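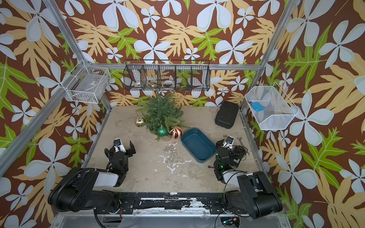

How Wallpaper Patterns Repeat

Reading level: ages 9 to 12
Text: Rosemarie Hamann. Checked by Dezső Gulyás.

A roll of wallpaper is a long strip of paper with a pattern printed on it. The pattern may show flowers, leaves, stripes or shapes. The printer does not draw a new flower for every part of the roll. One drawing is made, and it is printed again and again along the strip. This is called a repeat.

What is a repeat?

The repeat is the distance from one point in the pattern to the next place where the same point appears. Choose one petal on one flower. Move straight up the wall until you reach the same petal on the same flower in the same position. The distance you have moved is the length of the repeat.

A small pattern of dots may have a very short repeat. A pattern of large flowers and leaves needs a long one. On a paper called Plemmont, a leaf design, the repeat is 60 centimetres.

It can be hard to find the repeat in a busy pattern. Two white flowers may look alike at first but have different leaves behind them. Look for something odd, such as a bent stem, and search for that instead.

How the paper is printed

An old way of printing wallpaper uses wooden blocks. The printer cuts the shape into the block, puts colour on it and presses it on to the paper. Each colour needs its own block. A design with a brown background, white petals and two sorts of leaf might need many blocks, and each one must land in the right place. Small pins at the corners of the block leave dots on the paper. The printer uses the dots to line up the next block.

Later, machines used rollers. The pattern is cut or raised on the outside of a roller. One full turn of the roller prints one repeat, so the distance around the roller sets the length of the repeat. If a roller measures 60 centimetres around, the same flower comes back every 60 centimetres.

Many papers are now printed by machines that spray very small drops of ink. These have no roller, and the repeat can be as long as the designer wants.

Joining the strips

One strip is not wide enough to cover a wall, so several are hung side by side. The line where two strips meet is called a seam. Half a flower at the edge of one strip has to meet the other half on the next strip.

There are three kinds of match.

Straight match: the pattern lines up directly across the seam. Every strip starts at the same point in the pattern.

Drop match: each new strip is moved down before the pattern lines up. In a half drop, it is moved by half of the repeat.

Free match: the pattern does not need to line up. Plain stripes that run up and down are usually of this kind.

Why some paper is wasted

A strip must be at least as tall as the wall. With a straight match it must also hold a whole number of repeats, so that the next strip can start at the same point. Suppose the wall is 642 centimetres tall, as in the stairwell of the old school at Poirier, and the repeat is 60 centimetres. Ten repeats make 600 centimetres, which is too short. Eleven repeats make 660 centimetres. The extra 18 centimetres are cut off each strip.

Try it yourself

Cut a square of card with sides of 15 centimetres. Draw a leaf that runs off the right side. Draw the missing part of the leaf coming in from the left side, at the same height. Make four copies and place them edge to edge. If the leaf joins up at each seam, you have made a straight match.

Words to know

Block: a piece of wood with a shape cut into it for printing.
Repeat: the distance before a pattern starts again.
Seam: the line where two strips meet.

Next page: How Paste Works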